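Section 6: Setting up your first seagrass survey line

Welcome back! If you have worked through the earlier sections you will have a registered site, a tide window and at least one other person to share the work with. Now comes the good bit — getting into the water and finding out what lives in your meadow. Seagrass looks so quiet from the beach, and then you put your face in and there are pipefish, sea hares, tiny wrasse and grazing snails on nearly every blade.

This section covers laying the line, reading the squares and bringing the records home. The examples come from our own meadow in Cliloteo bay, where the Ullura Seagrass Watch has been snorkelling the same lines every November and every spring. Your bay will differ, so change the spacing if the site sheet tells you to, but please keep the method the same.

6.1 Before you leave the shore

1. Read the site sheet again, out loud if there are several of you. Agree who is laying the line, who is reading and who is staying on watch.

2. Check the visibility from the slipway or the nearest rocks. You need to be able to see the seabed clearly from the surface. If you can't, go and have a coffee and try the next tide.

3. Lay out the kit on a dry towel and tick it off against the list inside the lid of the kit box. The pencils go missing more than anything else.

4. Write the site code, the line number and your initials on every slate now. Cold fingers make terrible handwriting.

5. Inflate the marker float and clip it to the reader's belt, with the quick release facing forwards.

Caution: Never survey alone. One person must stay out of the water, or in the boat, with the phone and the throw line for the whole session. If that person has to leave, everybody comes out.

Caution: Stop the survey if anyone is shivering, has cramp or simply isn't enjoying it any more. A half-finished line is perfectly usable.

6.2 Laying the line

1. Find the start mark. At Cliloteo this is the Chu post, the old mooring stake at the western end of the beach. Your start mark will be in box 2 of your site sheet.

2. Clip the free end of the tape to the mark. Give it a gentle tug.

3. Swim out slowly on the bearing given, letting the tape run off the reel behind you. Keep your fins up. One careless kick can stir up enough silt to spoil the next fifteen minutes.

4. Stop at 80 metres. Lower the end weight on to bare sand if there is any within reach, and never drop it into the grass.

5. Swim back along the tape and look for places where it has snagged or drifted. Lift it clear and let it settle again.

Note: On a shelving beach the far end may be deeper than you can comfortably reach on one breath. All the reading can be done from the surface, so there is no need to dive.
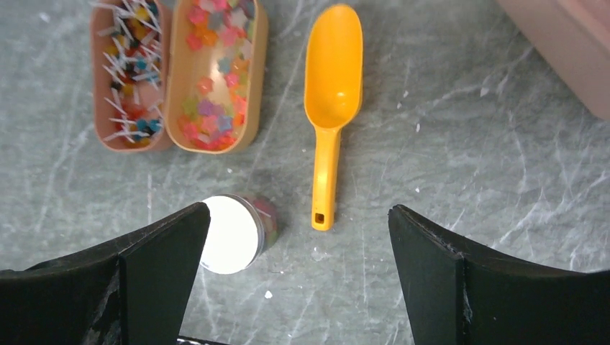 6. Wait a few minutes before you start reading. The fish that shot off when you arrived will begin to drift back, and this is when we see most of our young bream.

6.3 Reading the squares

You will place the quadrat (the weighted square) every 15 metres along the tape, beginning at the zero mark. That gives you 6 squares on a full line, with the last one at 75 metres.

1. Lower the square on the landward side of the tape, with its corner touching the mark. Don't nudge it towards a prettier patch! We all want to.

2. Look straight down and judge how much of the square is covered by living seagrass. Use the shaded cards on the back of the slate and write down the nearest one.

3. Measure three blades, chosen without looking too hard, from the sand to the tip. Write the lengths in millimetres. In a healthy summer patch at our site a blade of 155 is nothing unusual.

4. Look for the brown, furry growth that settles on older blades. Score it none, light or heavy.

5. Note any animals inside the square, using the short names on the slate. If you don't know what something is, draw it. Some of our favourite records began as a wobbly sketch with a question mark beside it.

6. Lift the square straight up and move on.

Note: Please record empty squares too. A square of bare sand tells us where the edge of the meadow lies, and Cayetano Requena, who draws up our maps, is always asking for more of them. He found the whole northern edge of the Cindo patch from sand squares alone, and it was a good deal further out than the old chart had it.

Caution: Don't pull up blades, shells or animals, even ones that look dead. Fan mussels in particular can look like broken pottery until you come close. Give them plenty of room and write down where they are.

6.4 Bringing the line in

1. Start from the deep end. Lift the end weight by hand and carry it. Dragging it tears up the roots, and seagrass roots spread very slowly.

2. Reel in at swimming pace while your partner swims alongside, freeing the tape where needed.

3. Unclip from the start mark last of all, then signal to the person on watch that both of you are finished.

4. Rinse the tape, reel and square in fresh water and hang them in the shade. Check your fins and wetsuit boots for scraps of weed before you take them to another bay.

6.5 Sending your records

1. Photograph both sides of every slate before you wipe anything.

2. Copy the figures on to the record form the same day, while you can still remember what "blnny?" meant.

3. Leave a box blank if you missed it. A blank is fine and a guess is not.

4. Send the form and the photographs to your area organiser, with a line or two about the weather and the water.

Note: If two readers gave different scores for the same square, send both. Differences between readers are useful to us and nobody will be marked down for them.

Your first line will feel slow. The second goes far more smoothly, and by the third you'll be spotting sea slugs while your partner is still untangling the float — it really is a lovely way to get to know a bay.

Section last revised 15/01/2025. For repeat visits and the spring seed count, go on to section 7.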